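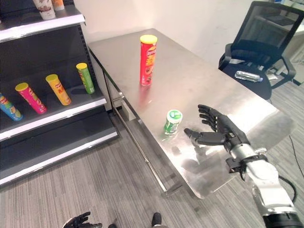 Attachment 1: Snack can and small white-capped container on steel table.

Ticket subject: Duplicate item numbers after catalog import
Site: Nurkberg store
Opened by: Tímea Kocsis, Store Operations
Assigned to: Gyula Kovács, Retail Systems Support
Priority: Medium
Status: Resolved

Wednesday, April 4, 2018, 8:15 a.m. (T. Kocsis)
Following the overnight import from Utisora, the back office lists 57 snack and candy items twice. Both entries carry the same barcode, but the item numbers differ. The registers accept the barcode and charge the older price. Shelf labels printed this morning show the new price. Please advise whether label printing should be suspended.

9:02 a.m. (G. Kovács)
Label printing should be suspended until further notice. Please send the import log and the name of the price file used.

9:40 a.m. (T. Kocsis)
Log attached. The file was the standard Bakos supplier list, which contains 3,000 lines. No manual changes were made at the store.

11:25 a.m. (G. Kovács)
The log shows that the supplier extended its item numbers by one leading zero. The import routine treated each changed number as a new item. Lines with unchanged numbers were updated correctly. 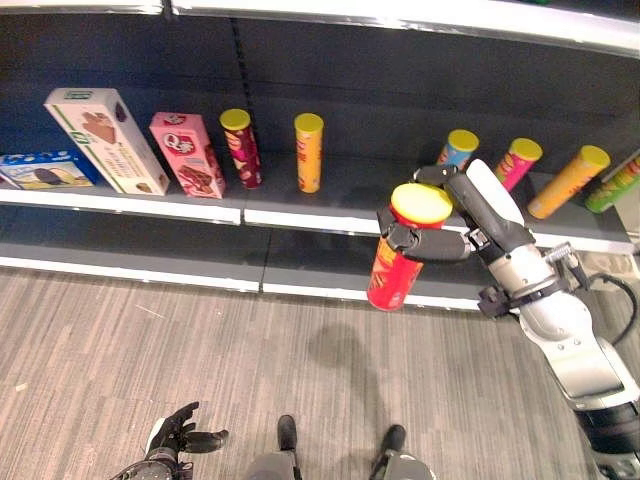 The duplicate entries must not be deleted from the back office screen, as this would also remove their sales history. I have asked Kristóf Vass to merge the records on the server. The registers may remain in use during this work.

2:10 p.m. (K. Vass)
Merge completed. The first run stopped at 6 records locked by an open stock count. Ms. Kocsis closed the count at my request and the second run finished without errors.

3:30 p.m. (T. Kocsis)
Register and back office prices now agree on all affected items. Labels have been reprinted. One customer refund was issued under the usual procedure.

3:48 p.m. (G. Kovács)
The import routine has been set to ignore leading zeros for this supplier. Ticket closed. Any further differences should be reported under a new ticket with the import log attached.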